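Greifer am Packtisch: Was sich bei Tonodetti für die Beschäftigten ändert

Fr., 5. Okt. 2018 | Von Ailbhe Nic Aodha
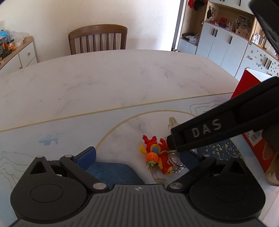 Cunaler, im Oktober

In der Kleinteileabteilung von Tonodetti wird seit diesem Herbst anders gearbeitet. Schlüsselanhänger, kleine Figuren und Geschenkartikel werden nicht mehr ausschließlich von Hand sortiert und verpackt. Einen Teil der Handgriffe soll künftig die Anlage Rallier übernehmen. Damit sie das kann, führen Beschäftigte ihr die Bewegungen vor, und zwar mit Handgreifern, die sie selbst halten und schließen. Die Greifer haben zwei Finger mit blauen Auflagen. Ein roter Anhänger in Drachenform mit Schlüsselring gehört zu den Artikeln, an denen geübt wird.

Anhänger gelten im Betrieb als schwierig. Der Ring klappt weg, das Kettchen legt sich jedes Mal anders, und Fransen oder Quasten geraten leicht zwischen die Finger. Wer so etwas seit Jahren verpackt, greift ohne hinzusehen richtig zu. Mit dem Handgreifer geht das anfangs deutlich langsamer. Man muss sich vorher überlegen, an welcher Stelle man anfasst, und man spürt das Teil nicht mehr in den Fingerspitzen.

25 Kolleginnen und Kollegen aus Packerei und Warenausgang sind eingewiesen. Jeweils vier arbeiten pro Schicht mit den Greifern, die übrigen packen wie bisher. Eine Runde dauert 20 Minuten, danach wird gewechselt. Diese Zeit war zunächst länger angesetzt. Nach der ersten Woche klagten mehrere über Druckstellen am Daumenballen und über müde Unterarme, daraufhin wurde sie verkürzt. Die Wechsel stehen im Schichtplan und sollen auch dann eingehalten werden, wenn Aufträge drängen.

Geübt wird nicht nur in der Halle. Die Anlage soll auch mit anderen Tischen, anderem Licht und anderem Hintergrund zurechtkommen, deshalb finden Runden auch in gewöhnlichen Wohnräumen statt. Für diese Einsätze gilt die Fahrzeit als Arbeitszeit. Das war am Anfang nicht geregelt und ist inzwischen schriftlich festgehalten. Wer noch offene Fahrten aus dem September hat, reicht sie bitte mit dem normalen Stundenzettel nach.

Die häufigste Frage in der Abteilungsversammlung betraf die Stellen. Die Geschäftsleitung hat erklärt, dass wegen Rallier bis Ende nächsten Jahres niemand entlassen wird. Zwei Stellen, die durch Rente frei werden, werden allerdings nicht in der Packerei nachbesetzt, sondern in der Einrichtung und Störungsbehebung. Bewerben können sich zuerst die Beschäftigten aus der Abteilung. Was nach dem nächsten Jahr kommt, ist offen. Eine Zusage darüber hinaus gibt es nicht, und in der Versammlung wurde auch deutlich gesagt, dass das vielen zu wenig ist.

Offen ist außerdem die Eingruppierung. Wer die Anlage anlernt, macht eine andere Arbeit als vorher und trägt Verantwortung dafür, dass die Vorgaben brauchbar sind. Bisher wird dafür eine Zulage gezahlt, die an die tatsächlich geleisteten Runden gebunden ist. Bei Krankheit oder Urlaub fällt sie weg. Die Arbeitnehmervertretung verlangt stattdessen eine feste Einstufung. Das nächste Gespräch dazu ist für Ende des Monats angesetzt.

Zu den Aufnahmen: Gespeichert werden die Bewegungen der Greifer und die Bilder vom Arbeitsbereich. Eine Auswertung nach einzelnen Personen ist ausgeschlossen, ebenso ein Vergleich der Geschwindigkeit. Fehlgriffe werden nicht gezählt. Ton wird nicht aufgezeichnet. Wer in einer Aufnahme zu erkennen ist und das nicht möchte, kann sie innerhalb von sieben Tagen löschen lassen. Eine Begründung ist nicht nötig, ein Zettel mit Datum und Schicht reicht.

An der Technik wird parallel gearbeitet. Die Werkstatt Ghiță, die die Handgreifer wartet, hat zugesagt, abgenutzte Fingerauflagen binnen einer Schicht zu tauschen. Lockere Schrauben an den Gelenken bitte nicht selbst nachziehen. Der Greifer kommt dann in die Ablage neben dem Meisterbüro, und es wird ein anderer genommen. Für Linkshänder ist eine geänderte Griffschale bestellt, ein Liefertermin liegt noch nicht vor.

Die nächste Einweisung ist für die Spätschicht vorgesehen. Die Teilnahme bleibt freiwillig. Wer nicht mitmachen will, behält seinen Platz in der Packerei und meldet das der Schichtleitung.

14 Mal geteilt | 6 Kommentare

Sie erhalten diesen Rundbrief, weil Sie sich in den Verteiler eingetragen haben. Abmelden | Einstellungen ändern

Diese Website verwendet Cookies. Mit der weiteren Nutzung stimmen Sie dem zu. OK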